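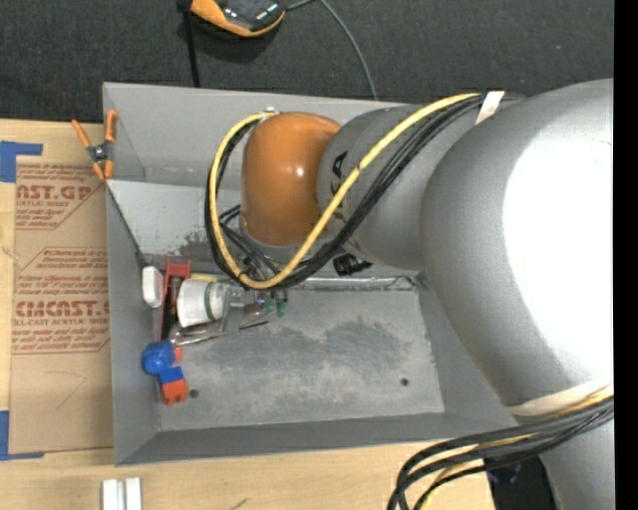
Everything bunched up on the left again, which is the whole subject of this post.

I've been promising a write-up of the wall thing for ages, and a couple of you have emailed to ask if it died. It didn't die! It just got slow, then it got interesting, then I had a deadline for something else. So this is the long version, with the embarrassing parts left in.

Quick recap if you skipped the January post. Our project is called Nistanell (yes, we let a name generator pick it, no, I don't want to talk about it) and the job is to get an arm to empty a bin of mixed stuff, one thing at a time, without being told what any of the things are. The picker we started from is Skulton, which we inherited from the group's earlier work. Skulton looks at a depth picture of the bin, scores a whole lot of possible grasps, and goes for the highest score. It's simple and fast and I'm fond of it. In the middle of the bin it's really good.

Next to a wall it's awful.

I knew this in the way you know your car makes a noise. I'd seen it fumble at the side of the bin plenty of times, but I'd never sat down and sorted the failures, so when people asked me how bad it was I'd wave my hands. Then I gave a practice talk, somebody asked, I waved my hands, and the room went a bit quiet. Fair enough. I went back and did it properly.

We ran 800 grasp attempts with plain Skulton, the same pool of objects the whole way through, dumped in fresh whenever the bin ran out. Of those, 147 failed. A failure for us means the arm closed on nothing, or lifted something and lost it before the drop-off point, or stopped itself because it felt a force it didn't like. I went through every one of the 147 by hand and wrote down where the target was and what it was touching. It took me most of two days and a frightening amount of coffee.

100 of them were at a wall. I counted again, the round number made me suspicious, and got 100 again. "At a wall" means the thing being grabbed was either touching the side of the bin or touching something that was. So that's the bulk of our failures coming from one strip of the bin, and the strip isn't even that big.

Now, the obvious reading is that grasps near walls are hard, so the robot fails there. True! There's less room, the walls on our bin slope, and a grasp that looks fine in free space can mean putting a finger where there's already sheet metal. But there was a second thing in my notes that I'd missed until I had them all in one place. The failures came in runs. It would try something at the wall, miss, and in missing push the thing a little further into the wall. Then the next score would come up, still pointing at the same object, only now it was a worse grasp than before. And again. I had one stretch where it went at the same white container until everything near it was packed in tight against the side, and then the neighbors started failing too.

So a miss in the middle costs you one attempt. A miss at the wall makes the next one worse. Skulton has no memory at all, every look at the bin is its first look, so it had no way of noticing that it was making its own mess.

My first fix was to punish scores near the walls, so it would leave that stuff until last. I was very pleased with this for an afternoon. What happens is that it clears the middle beautifully, and then you have a bin with nothing in it except the hard stuff, and it fails at all of it in a row. The overall number barely moved. I'd just shuffled the failures to the end of the run. (If you only look at the first half of each run it looks amazing, and I can now think of a plot or two I've seen over the years that I'd like to ask about.)

Second fix was a push. Before grasping anything at a wall, do a short sweep away from the wall and look again. People have been pushing and grasping together for years so I'm not claiming anything clever. The question I cared about was when. If you always push, you waste time on objects you could have picked up just fine, and sweeping through a pile can do more harm than good. Long thin things are the worst for this. They spin. You push one end out and the other end swings round and wedges itself in somewhere new.

Where we ended up is a tiny second model that answers one question: if I push here, will the best grasp score in this area be higher afterwards? That's it. It doesn't predict where anything goes. I tried the version that predicts the whole picture after the push, and it produced lovely blurry blobs and no useful decisions. The small one only has to guess a single number, the change in score, and it turns out you don't need a lot of pushes to learn that. We collected ours over a couple of weeks, mostly in the evening, when the other arm wasn't hogging the machine we train on.

A few practical notes, for anyone who wants to try it.

The score change is noisy. Take the same bin, touch nothing, look twice, and Skulton's top score wobbles. We didn't average this out at first, and the model happily learned that pushing thin air was a good idea because sometimes the number went up. Take several looks before the push and several after. It's dull and it slows you down and you have to do it.

Keep the push short. I started with long dramatic sweeps since they look great on video. Short ones work better and they're easier to predict. If one isn't enough, the model can ask for another.

Cap the pushes, though. Ours will do two in a row at the same spot and then it has to grasp or go somewhere else. Without the cap I came back from lunch once to find it patiently moving one block back and forth, getting nowhere, completely content.

See-through things are still a pain. The depth picture has holes where a clear object should be, so the push model doesn't know it's there and neither does Skulton. Sometimes a push aimed at something else moves the clear thing by accident, and that's our entire strategy for clear things at the moment.

And the result? We ran the same protocol again, another 800 attempts, same pool of objects. Failures at the wall came down to less than half of what they were. Failures in the middle stayed where they'd been, which I was happy to see, as I'd worried that all the sweeping would spread trouble around. The long runs of misses are mostly gone, and that's the part that makes me want to print it out and put it on the fridge. The cost is time. Every push is a chunk of seconds that isn't a grasp, so on an easy bin we're slower than plain Skulton. On a nasty bin we're faster, because we're not stuck in the corner.

What I can't tell you is how much of this belongs to our bin. Those sloping walls matter, I'm sure of it, because things tend to slide back down off them after a push. A bin with straight sides might need it less or more, I've gone back and forth on this with everyone in the office. There's a group over in Skoseck with a straight-sided one and they've said they'll run our model as is, no retraining. I have a bet with myself on how that goes and I'm not writing it down here.

I also did the comparison I should have done first, where you push at random near the wall whenever a grasp has just failed. No model, no learning, a few lines of code. It gets you a good part of the way! Not all of it, the learned one still wins clearly on the tight piles, but enough that the random version is going in the write-up as its own row. If you've got a picker at home (or at work, I suppose) and it's hopeless at the edges, start with that one.

The code needs cleaning before I let anyone see it. Half the settings are named after the room we used to be in, so if you do get an early copy, "pangaribuan_margin" is the distance from the wall where pushing gets switched on. Please don't set it to zero. I did, and spent a whole morning thinking the model was broken.

Next up is the drop-off side, where we have a different set of problems and most of them are round.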